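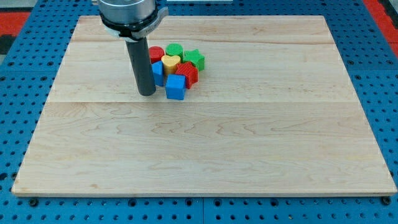 Kapitel 5
Was ein Greifervergleich aussagt und was nicht

Prospekte für Greifer und Endeffektoren nennen gern eine Erfolgsquote. Selten steht dabei, woran sie gemessen wurde. Wer einen Stab gegen bunte Klötze fährt, die dicht beieinander auf einem Holzbrett stehen, erfährt etwas über Stab, Klötze und Brett. Ob dasselbe Werkzeug eine Woche Schichtbetrieb übersteht, ist damit noch nicht gefragt.

Nilmini Ranasinghe hat in ihrer Versuchsreihe in Sorau zwei Steuerungen, intern Goodwin und Iltholm genannt, am selben Arm verglichen. Je Steuerung wurden 200 Läufe gefahren. Goodwin brachte die Klötze in 182 Läufen in die Zielzone, Iltholm in 56. Das klingt eindeutig — und wurde im Juli auch so vorgetragen. Erst beim Nachlesen der Protokolle fiel auf, dass Iltholm mit der Anfahrhöhe des Vorgängerwerkzeugs lief. Verglichen wurden also zwei Einstellungen, und über die Regler wissen wir nach wie vor wenig.

Solche Fehler sind häufig, und die Autoren dieses Buches nehmen sich davon nicht aus. Wir behandeln im Folgenden zuerst die Wahl der Prüfkörper: Zylinder rollen, Würfel verkanten, und ein Stern dreht sich beim Schieben gern weg. Abschnitt 5.2 befasst sich mit der Startanordnung, Abschnitt 5.3 mit der Frage, wann ein Lauf als misslungen gilt. Die Rohdaten aus Sorau finden sich in Anhang C.

Vorausgesetzt werden die Grundbegriffe aus Kapitel 2, vor allem Werkzeugmittelpunkt und Wiederholgenauigkeit.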